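Ludenow Robotics posts results for Barbu, a training method for clear and shiny kitchen items

JINDBERG, January 4, 2023 - Ludenow today put out first results for Barbu, its method for teaching robot arms to handle see-through objects. Short version: fewer labels, better grasps.

Depth sensors tend to read straight through glass. Barbu trains on pairs of views of the same setup, then has the model guess where the surface should be. Test items include a clear cup of coffee beans, a glass lid, a metal spoon with a pink handle and a red mug.
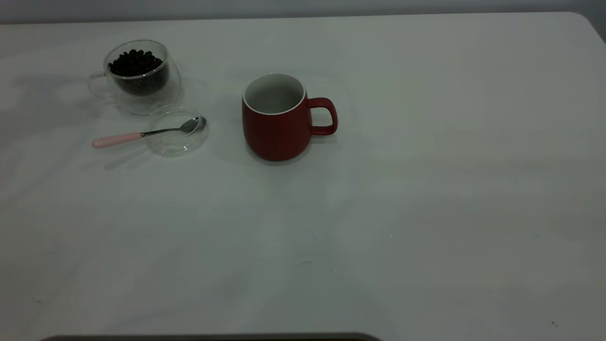

How much data does the method need?
The full training set is 2,847 recorded tries, of which 1,770 were labeled by hand. The rest went in unlabeled. Adding a new item takes 500 more.

"Glass was eating our whole schedule," said Ecaterina Toma, research lead. "Lids were worst. Still are, a bit."

Known limits: stacked glass, strong side light, anything with liquid in it. Work on those contiues under the Vadero project, 3 labs taking part. Next update planned for May.

Code and the paper draft availible on request. Press contact: Brock Wong, Ludenow press office, Jindberg.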